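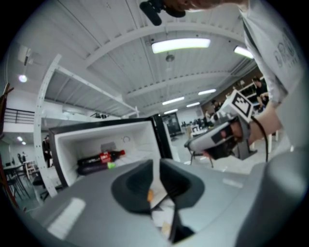

## Unit 6: Costing a hand-held gripper program

Read with the spreadsheet template (tab 2, "Capital and recurring"). Prices exclude GST. Rhodri Rees marks the worksheets; late ones go to Na-rae Ki.

### 6.1 What to put on the capital line

- Hand-held grippers, in pairs. A two-handed task with one gripper down is a lost shift, so budget one spare per two pairs.
- Fiducial markers and mounts. Cheap, but they scuff. Treat as consumable.
- Cables and strain relief. Itemise separately from the grippers.
- Props. A mini fridge and a few bottles of soft drink cover most open, reach and place tasks. Buy the fridge second-hand.
- Racking.

### 6.2 Worked case: Prarkness

The Prarkness plan allowed 16 grippers and $900 for props. Two suppliers quoted, Guvik and Mevier. Guvik was lower per unit; Mevier included finger pads for the first year. Joon-young Um's costing added 25 per cent to the Guvik figure for pads and freight, after which the two were almost level.

Labour was left out of the first draft. Operator hours are the largest recurring item in any hand-held program and should be entered before equipment is sized – see Baloyi's note in the reader.

### 6.3 Depreciation

Grippers: three years, straight line. Finger pads: expense on purchase. Racking: follow the building schedule.

### Worksheet

Re-cost Prarkness for half the grippers over two shifts. State the spares ratio used and show freight on its own row.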